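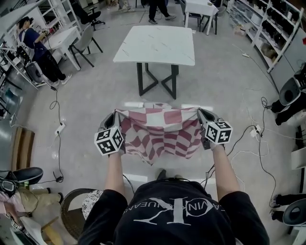
Checkered cloth, held up in front of the square table.

Home > Forum > Table and Kitchen > Linens
Posted by Irkach, Mar 7, 2024
2 min read

**Irkach:** Good evening to all. I have a question about putting a cloth on a small square table. Mine is red and white check, and the table has a white top that looks like marble. The cloth slides on it, so each time I pull one corner, the opposite corner runs away from me. I hold it by two corners and let it fall over the top, but the squares never go parallel with the edge. Do you fold it first, or open it in the air?
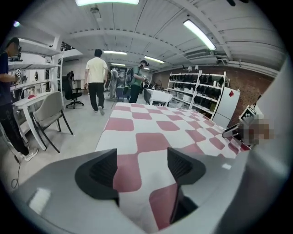

My other doubt is the length. I would like the same drop on every side, and I spend too much time walking from one side to the other to compare.

**Drila_home:** Fold it in half, put the fold in the middle of the table, then open the top half. With checks it is easy, you only follow one line of squares. I never throw it in the air, it only makes wind.

**pandville685:** I don't agree with Drila. If you fold it, you get a crease in the middle and guests see it all evening. I lay mine flat on a clean floor first, smooth it with the hands from the center to the corners, and only then carry it to the table.

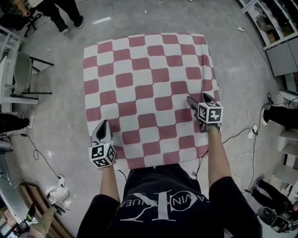

It takes me up to 3 minutes more, but the corners come out square and I notice any stain before the plates are on it.

**Drila_home:** On the floor? Where people walk with shoes? Sorry, no. The bed is better for this.

**pandville685:** My bed is smaller than my tablecloth :) I mop before.

**Hailu220:** For the sliding, buy a thin felt to put under. I bought mine in August and the cloth stays - even when my kids pull on it.

**Irkach:** Thank you, I will try the fold and the felt. The floor method I keep for ironing day.

Reply | Quote | Next thread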